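4.2 Comparison of finger pads on folded cloth

The second set of trials compared the two hand-held grippers, the Donance and the Rimwood, on cloth that had already been folded. Both were fitted with the same soft pads and both used the same controller settings as in Section 4.1. The operator closed the fingers on the bundle, lifted it clear of the bed and put it down again. A trial was marked as failed if any layer slipped out before the bundle was put down.

We recorded 466 trials with the Donance and 172 with the Rimwood. The numbers differ because the Rimwood trigger had to be replaced in March and the early recordings were dropped. Thin cloth gave little trouble with either tool. Most failures came from mixed bundles, where the outer layer was held firmly and an inner one slid out. The Nernix tracking software also lost the finger position more often on striped bedding than on plain bedding, and we return to this in Section 5.

A typical mixed bundle is shown in Figure 6.
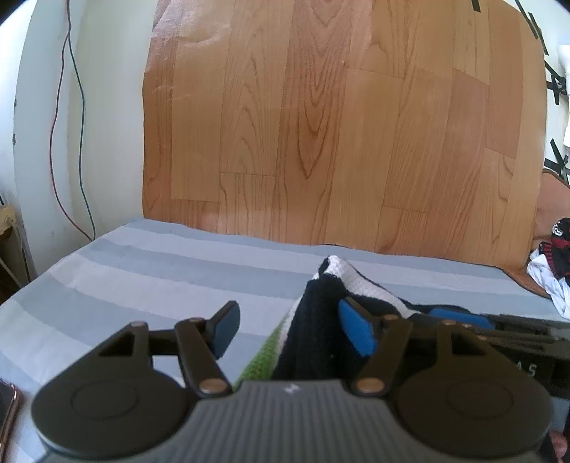

Vol. 12, No. 3, p. 204

Figure 6. Navy fabric and a white waffle-textured towel held between the blue pads, with a green knitted edge at the lower left of the bundle.

With bundles of this kind the angle of the fingers mattered more than the closing force. Raising the force setting only creased the top layer. Coming in at a lower angle brought the pads further under the fold, and we used this approach for the remaining trials.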